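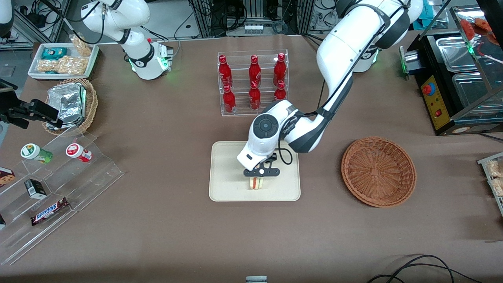
Brurier茶歇服务 招聘：茶歇台陈列与整理员（全职、半职）

工作地点：Wijaya大厦1507室（备餐间及样台间），及各客户现场
招聘岗位：陈列与整理员（全职）、陈列与整理员（半职）、备餐间早班助理
到岗时间：最迟十二月初，能提前到岗的优先安排
发布单位：Brurier茶歇服务 运营部

一、我们做什么

Brurier给写字楼、培训机构和小型展会供应茶歇。客户订的大多是半天的会，中间休息一次，要求桌上有饮料、三明治、独立包装的小零食，有时候加一点水果和小蛋糕。我们负责备货、装箱、送到现场、铺桌、摆台、中途补货、结束后收台和回库清洗。桌子多数用客户自己的，桌布、托盘、展示架、篮子都由我们带过去。

今年新增了两处固定客户，一处是Prondileo的培训教室，另一处是Stultgate办公楼的公共茶水区。这两处每个工作日都要摆台，原来的人手排不开，所以这次招的人较多。固定客户以外，还有零散的会议订单，旺季在秋天到年底。

样台间和备餐间在同一套房子里，中间隔一道门。新的摆法、新换的器具，都先在样台间摆一遍，拍照存档，再发给各组照着做。新员工的培训也在样台间进行。

二、岗位一：陈列与整理员（全职）

工作内容：

1. 出发前按单点货。订单上会写明饮料、三明治、零食的品种和份数，以及所用器具的编号。器具包括托盘、藤编篮、透明阶梯展示架、夹子、桌布和桌签。点完在单子上签名，缺什么当场补，补不到的告诉调度。

2. 到现场后铺台。先擦桌面，再铺桌布或台纸，四边垂下来的长度要一致。台布有折痕的，用随车的小挂烫机处理。桌子靠墙时，高的器具放后面，矮的放前面；桌子四面可以取餐时，高的器具放中间。

3. 摆饮料。瓶装饮料上阶梯架，后排站在高的一级，前排站在低的一级，标签朝客人。同一个架子上只放同一种口味。杯装饮料放在另外的架子上，杯盖要检查，盖子松的不上台。倒下来的杯子和瓶子随时扶正，漏了的马上撤掉并擦干台面。

4. 摆三明治。三角三明治用夹子取，一个一个放进浅托盘，切面朝同一个方向。不要用手直接拿，戴了手套也请用夹子。夹的时候夹住两侧面包，力气以面包不变形为准，馅料挤出来的放到一边，不上台。托盘不要放满，留出客人下夹子的位置。

5. 摆零食。独立包装的零食放长方形托盘或藤编篮。袋装的靠着盘边立起来，条状的平放。包装破损、漏气、日期不清楚的一律挑出来带回。不同种类的零食不混放，客人挑拣以后混在一起的，巡台时分回去。

6. 巡台和补货。茶歇开始后每15分钟走一遍台面。空了的篮子撤下或者补满，不要让空篮子、空铝箔盒、用过的纸杯留在台上。补货从后面补，不要隔着客人伸手。

7. 收台。没有开封、没有离开过台面的独立包装零食，检查后装回周转箱，写明数量。三明治、切好的水果和蛋糕一律不回收，由现场按客户要求处理。展示架用软布擦过，分层垫好再装箱，避免刮花。藤编篮倒掉碎屑后口朝下叠放。

8. 回库后把器具交给清洗组，填写破损登记。

工作时间：分早班和午班。早班六点半到备餐间，下午三点下班；午班十点半到，晚上七点下班。中间有吃饭和休息时间。班表提前一周发出，换班请自己先找好同事，再报调度确认。

要求：

年满十八周岁，能办理健康证。已有健康证且在有效期内的，入职时带原件。

能搬得动一只装满饮料的周转箱，从货梯走到会议室。大件有推车，但不是每栋楼都能推到门口，台阶要靠人搬。

手稳，做事有次序。陈列工作看起来轻，多数时间是站着弯腰，低头摆小东西，腰和颈椎有旧伤的请考虑清楚再报名。

能看懂中文订单和平面摆台图，会用手机拍照上传。

有酒店宴会、便利店理货、面包店、咖啡店工作经历的优先，没有经历的也可以报名，我们会带。

三、岗位二：陈列与整理员（半职）

工作内容与全职相同，只做一处固定客户，不跑零散订单，不负责装车。

目前空缺的位置：

Prondileo培训教室，上午场。八点到现场，十二点离开。教室在二楼，茶歇台设在走廊一侧，桌子是客户的折叠长桌，用完要收起来靠墙放好。学员休息时间集中，人一下子都出来，补货要快。

Prondileo培训教室，下午场。一点到现场，五点离开。下午场结束后要多做一次地面清理，扫把和簸箕在教室旁边的储物柜里，用完放回原处。

Stultgate公共茶水区，上午场。七点半到，十一点半离开。茶水区没有固定的休息时间，人零零散散地来，台面要一直保持整齐。该处有水槽，夹子和托盘可以当场清洗，但展示架请带回备餐间洗，不要用水槽边上的百洁布擦。

半职岗位适合需要接送孩子、在读夜校或者另有一份工作的人。请如实说明自己每天哪个时段可以来，时段定下来以后不希望经常变动。

四、岗位三：备餐间早班助理

工作内容：

1. 五点半到岗，开灯、开冷柜记录温度、给操作台消毒。

2. 按配方单准备三明治。面包去边，抹酱，铺馅，合上，对角切开。刀每切一批擦一次，换馅料时换刀换砧板。切好后按品种装盒贴签，写上制作时间。

3. 检查前一天洗好的器具。托盘看有没有水渍，圆角的地方容易积油，用指腹摸一遍。展示架看胶合处有没有开裂，开裂的单独放，不要凑合着用。藤编篮看有没有翘出来的断条，能剪的剪平，剪不平的报废。

4. 按订单把器具和食品分到各组的箱子里，箱外贴订单号。瓶装饮料和包装零食分箱，饮料在下，零食在上。

5. 各组出发后清理备餐间，盘点包材，下午一点下班。

要求：能早起，能适应备餐间较低的室温。对花生、芝麻、乳制品、鸡蛋严重过敏的，这个岗位不适合。头发须能全部收进帽子里，工作时不戴戒指、手链，不做美甲。有食品加工或烘焙经历优先。

五、待遇

半职岗位：每月2040元，按月发放，临时加班另算。

全职岗位和早班助理：底薪加岗位补贴，具体数额按经历在面试时商定，写进合同。面试时会给一张书面的工资构成表，可以带回去看。

早班交通补贴：每月400元，五点半和六点半到岗的班次都有。

工作餐：在班时间内跨过饭点的，公司提供一餐。请注意，茶歇剩下的食品不算工作餐，也不可以自行带走。

工服：围裙、帽子、防滑鞋由公司发放，离职时交回围裙和帽子，鞋子不用交。

保险和休假按国家规定办理。健康证的体检费用，入职满一个月后凭票据报销。

摔坏器具不扣工资，但必须登记。隐瞒不报，把有裂口的架子放回货架的，按违反操作规定处理。

六、培训与试用

录用后先培训三天，培训期间有工资。

第一天在样台间认器具。每样器具都有编号，托盘分长方和圆角浅盘，篮子分深浅，展示架分级数，桌布按颜色和尺寸分。当天下午学装箱，同一批器具装进去、拿出来、再装回去，直到不用看图也能装好。

第二天练摆台。带教员给一张摆台图和一套器具，照图摆完后检查。检查的内容有：瓶子的标签方向，两排之间有没有对齐，三明治的切面方向，零食有没有混放，托盘与托盘之间留的空，桌面有没有多余的东西。摆错的地方自己先找，找不到的由带教员指出。练夹三明治用的是当天制作的样品，练完由备餐间统一处理。

第三天跟一个实际订单，从点货跟到回库。这一天主要是看和搭手，巡台和补货可以自己做，摆饮料架要有老员工在旁边。

试用期的长短写在合同里。试用期内每周和带教员谈一次，讲哪些做得可以，哪些要改。觉得不合适的，双方都可以提出，提前说一声，把班交接好。

七、几条现场规定

这些规定面试时也会讲，先写在这里，方便大家考虑。

进客户现场要登记，按客户要求走货梯。访客牌全程佩戴，离开时交还前台。

现场不接电话，急事到走廊接。

不给客人拍照。摆台存档照片在客人到场之前拍，拍的时候台面上不要有私人物品，水杯、手机、外套都放到周转箱旁边。

客人问配料，请看箱内的配料卡，照卡上的内容回答。卡上没有的，打电话问备餐间，不要凭印象说。

夹子掉到地上，换备用的，掉地的那把装进脏物袋带回。三明治掉在桌布上也不再放回托盘。

客户的桌椅需要挪动的，先问客户联系人，收台后放回原位。挪之前拍一张照片，收台时照着摆回去。

电源线从桌子后面走，用胶带贴地，过道上不留线。收台时胶带要揭干净，地毯上有残胶的及时告诉调度。

八、常有人问的事

没有做过餐饮能不能来？可以。样台间的练习就是按没有经验的人安排的。做过理货的人一般上手快一些，但也有人要改掉把东西塞满的习惯，茶歇台比货架松。

要不要会做咖啡？目前不用。有咖啡机的订单由另外的组负责。

要不要开车？不要求。送货有司机，全职员工跟车，半职员工自己到客户现场，由司机把器具和食品送到。会开车的可以在报名时写上，以后有司机空缺会通知。

可不可以两个朋友一起来、排在同一处？可以写明，不保证。固定客户每处人手不多，排班先看时段。

视力不好行不行？戴眼镜没有问题，能看清零食包装上的日期和订单上的小字就行。

左手惯用的人能不能做？能。备餐间有左手用的刀，报名时说一声，我们按左手位安排操作台。

年纪大的收不收？在法定工作年龄以内，健康证能办下来，搬得动箱子，都收。

冬天室外搬货多不多？多数楼从地下车库进，室外的路不长。展会订单有时要走一段露天，下雨时器具箱加盖防水罩，人有雨衣。

九、报名方式

到Wijaya大厦一楼前台领取报名表，填好后交到1507室，或者放进门外的文件盒。工作时间是上午九点到下午五点，中午有人值班。

也可以让已经在职的同事代领、代交，表格须本人填写和签名。

报名表请写清楚以下几项：

应聘的岗位。可以写两个，按愿意的先后排。
可以上班的时段。半职请写明想去哪一处客户。
以往的工作，写地点、做什么、做了多久。没有就空着。
健康证情况，有或没有，到期的月份。
过敏情况，只填花生、芝麻、乳制品、鸡蛋、麸质和乳胶手套。
惯用手。
联系电话，以及一天中方便接电话的时间。

不需要交照片，不需要交学历证书。身份证复印件在录用以后再交，报名时请不要附上。

十、面试安排

收到报名表后，我们按岗位分批打电话约时间。面试在样台间，分两部分。

前一部分是谈话，问一问以往的工作、能上班的时段和交通情况，同时把工资构成表和班表样张给应聘者看。

后一部分是实际操作。陈列与整理员的应聘者会拿到一张简单的摆台图，桌上备有托盘、篮子、阶梯架和几种包装食品，照图摆好，再按要求收回箱子。不计名次，也不要求快，主要看手法是否干净，有没有检查包装和日期的习惯，东西倒了会不会扶起来。早班助理的应聘者做一次清洁和切配，材料由我们准备。

请穿平底、不露脚趾的鞋，袖子能卷到手肘。长发请扎起来。面试前在备餐间门口的水池洗手，帽子和手套现场领取。

结果以电话通知，录用与否都会打。没有接到的，我们换个时间再打一次。没有录用的报名表保留到年底，其间有空缺会再联系；不想保留的，在表上最后一栏打勾，我们会销毁。

十一、其他

Prondileo和Stultgate两处的岗位，劳动合同都与Brurier签订，请不要到客户前台询问招聘事宜，他们那边没有报名表。

本次招聘不收取任何费用，不收押金，工服不收钱。有人以Brurier名义收费的，请告诉1507室的值班人员。

各岗位招满后，本页会在对应岗位后面注明“已满”。目前三个岗位都在招，其中Stultgate上午场和备餐间早班最急，能马上到岗的请在报名表顶端写上“可即时上班”。

Brurier茶歇服务 运营部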